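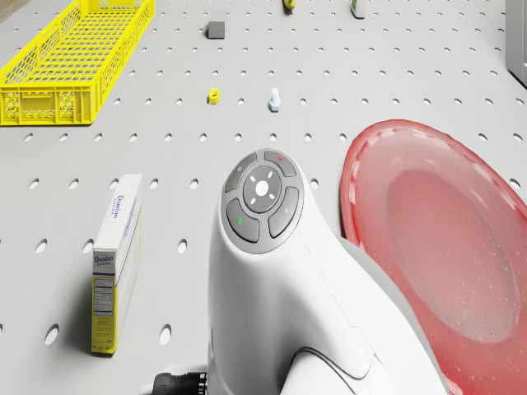 Simulated tabletop with yellow crate, sugar box and red plate. The arm is in the foreground. Rendered view, Dostside environment.

Gallery: Gathering Examples in Simulation

The Kanagaratnam Laboratory maintains a program of simulated manipulation work in support of Codura, its learning system for household and light workshop tasks. Codura learns from examples. An operator guides the arm through a task, the software records the motion together with the rendered view, and the resulting episode is added to the training collection. This page presents the rendered tabletop and sets out how the collection is organized. It was last revised on Aug 27, 2022.

About the tabletop

The work surface is modelled on a perforated pegboard. Objects are drawn from a common library and placed at varied positions and angles before each episode begins. The library includes packaged groceries, tableware, storage containers and small hardware, so that a single layout may ask the system to distinguish a hexagonal nut from a bolt while larger items stand nearby.

Placement is governed by a random seed recorded with the episode. Any layout may be restored from its seed, and reviewers are encouraged to do so when a recording is in question.

About the recordings

Each operator session is limited to 70 minutes. The target for a single task is 500 accepted episodes, of which 10 per cent are held back for evaluation and are not used in training. Episodes are stored at the laboratory and catalogued under the task name, the operator code and the seed.

In the May collection period, 91 per cent of submitted episodes were accepted on first review. The most common grounds for return were an incomplete release of the object at the end of the motion and a task label that did not match the instruction given to the operator. Returned episodes are kept in a separate folder and may be relabelled, but they are not edited in any other respect.

About the software

The rendered environment, known within the laboratory as Dostside, calculates contact between the objects, the surface and the arm. Lighting and surface colour can be changed between episodes without altering the motion data. The operator interface was developed by Gustis under a service agreement and is updated twice a year. Users of earlier versions should note that the labelling panel has moved to the left side of the window, and that episodes saved under the old format must be converted before they are submitted.

Object names follow the library list. Operators are asked not to substitute their own terms in the instruction field, as variant names are introduced at a later stage under a separate procedure.

Use of this material

The rendering on this page may be reproduced for teaching and other non-commercial purposes, provided the laboratory is credited. Requests for episode data should state the tasks required, the intended use and the name of the supervising researcher. Requests are reviewed by Kofi Osei, Data Collection Lead, and a written reply is issued in each case.

Kanagaratnam Laboratory, Simulation and Learning Group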